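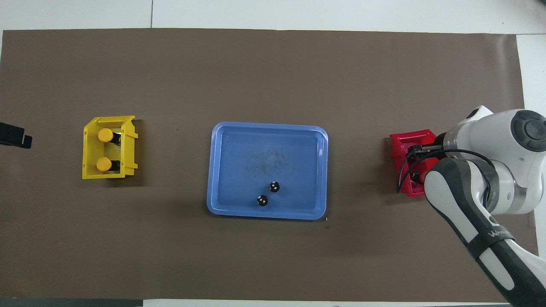

Yellow bin, blue tray, red bin, brown paper.

I have never trusted colour coding. Elikem Ackah swears by it and says sorting small parts by colour saves him 12 minutes a session. Does it? I spend that long deciding where the black bits go – there is never a black bin.

Still, I gave it a go. The open-fronted bins are handy enough, I'll admit, but the tray is where everything ends up.
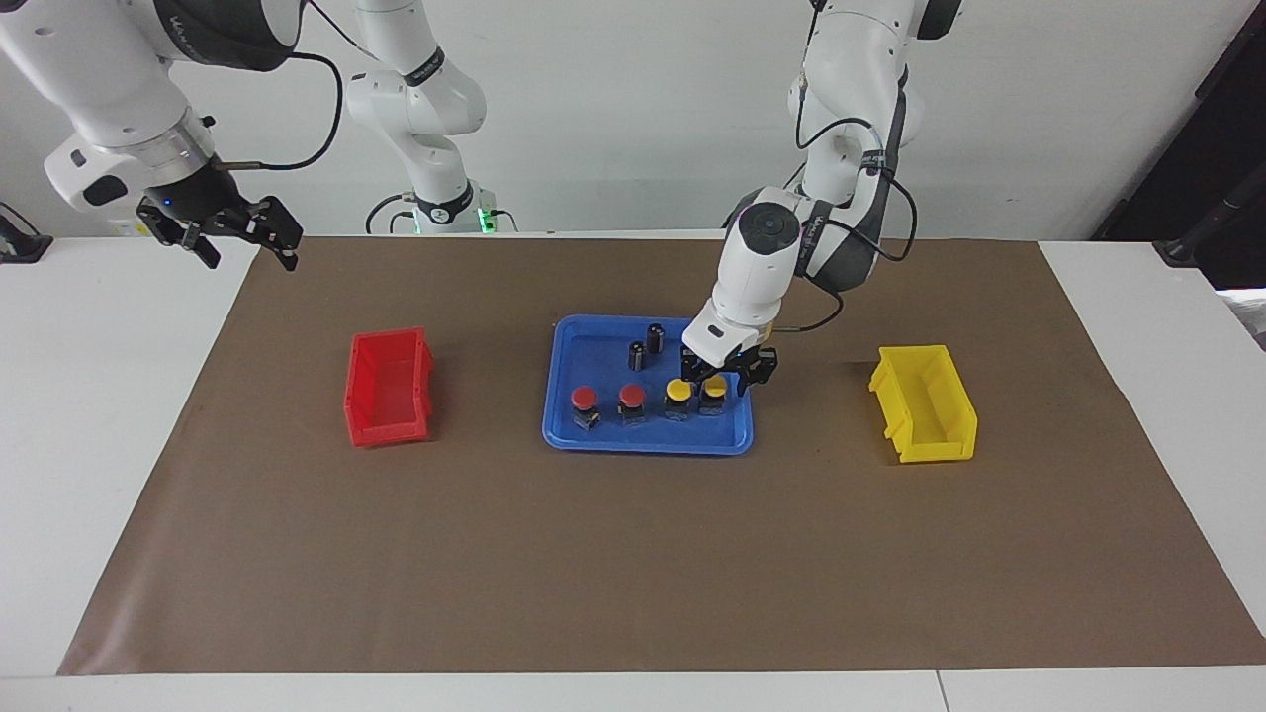 Red and yellow push buttons in the tray.

I'll give it until November. My old biscuit tin is staying on the shelf.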